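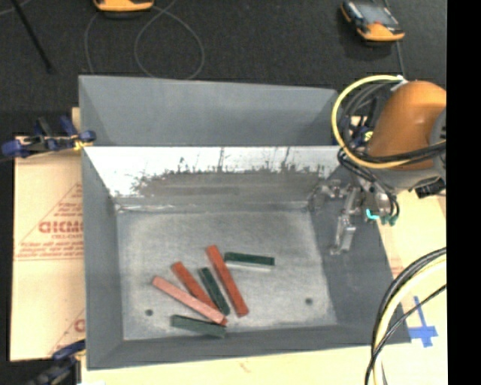
Moataz Nasr wrote to ask why I don't just keep the reds and the greens in separate bags, the way he does, and then I'd never have to sort anything. Fair point, Moataz! But I like them mixed. Half the fun of a block set is the rummage, and if I'd wanted everything bagged by color I would have taken up stamps.

So, welcome to the blocks page. It's a very small gallery at the moment, with just the one picture up top, and I'll add to it when I get the rest off my old computer. Click it if you want it bigger. The notes underneath are the sort of thing I'd tell you if you were standing next to me and couldn't get away.

Red and green in the gray bin

Plain narrow blocks, the long skinny kind, reds and greens all lying across each other at the front of the bin. I love how the colors look against that worn metal. The greens go very dark and the reds go all over the place, from brick to a sort of salmon pink. I used to fuss about matching my reds. These days I think a set looks better when they wander a little.

About the bin

Gray metal, scratched up, scuffed along the back wall, a couple of small round holes in the floor. I've had emails suggesting a nice basket with a liner, and I'm sure a basket is lovely, but you can tip blocks into a metal bin without thinking twice and the noise is wonderful. (Darius Preda disagrees about the noise. Darius, I did say sorry.) If you're picking a container for your own set, go wide and get one you can see the floor of. Deep tubs are hopeless. You end up with your whole arm in there feeling for the last green one.

What I build with them

Mostly towers, two this way and two that way, alternating colors until it gets wobbly. With long blocks you can also do a nice log-cabin stack, or a fan if you have a flat table and nobody leaning on it. My favorite is a pattern I call the Pendport, after the street where I first lost to Iulian at it: red, red, green, then turn the next layer sideways and start over from green. It sounds like nothing but it's really hard to keep straight in your head once you're past knee height!

The tallest one I ever finished was 30 layers, on a Saturday, on the kitchen floor. No photo. I went to get the camera and walked heavily.

The game

A few of you asked for the rules of Podent, so here they are again. Tip the blocks out in a heap. Each player picks a color. Take turns lifting one of your own blocks out of the heap, and if a block of the other color moves, you put yours back and miss a go. First one to get all their color out wins. Crossed blocks like the ones in the picture are the best kind of start, with the two colors leaning along each other so you have to stop and think. Silviu Neagu plays it with his left hand only, to be fair to the kids, and he still beats me.

Cleaning

Slightly damp cloth, then leave them spread out overnight. Please don't soak them. I had a batch of 500 from a school clear-out one December and I soaked the lot in the bathtub like a genius, and I was picking flakes of green paint out of the drain until spring.

From the comments

Iulian Neagu: For the record it was four games to one. Also the rule about missing a go should only count if the other block really moves, a wiggle is fine. We settled this years ago.

We did not settle this, Iulian.

Ward Kramer: My grandmother had a set just in dark green and I've never been able to find more. Has anyone tried mixing their own shade? I'm close but mine dries too blue.

Ward, try a tiny bit of brown in it, smaller than you think, and paint the ends first so you can check the color once it's dry before doing the long sides. If it's still too blue, send me one in the mail and I'll have a go at matching it.

Darius Preda: It isn't the noise, it's the time of day. 6 a.m.!

Noted.

Coming up when I get to it: the Estusine set, which has almost 3000 pieces and lives in boxes under the stairs, and some pictures of the border I did around the den window using only offcuts. If you've got blocks of your own you'd like to see on here, email me one good clear picture and tell me what you build with them. Reds and greens especially, but I'll take any color.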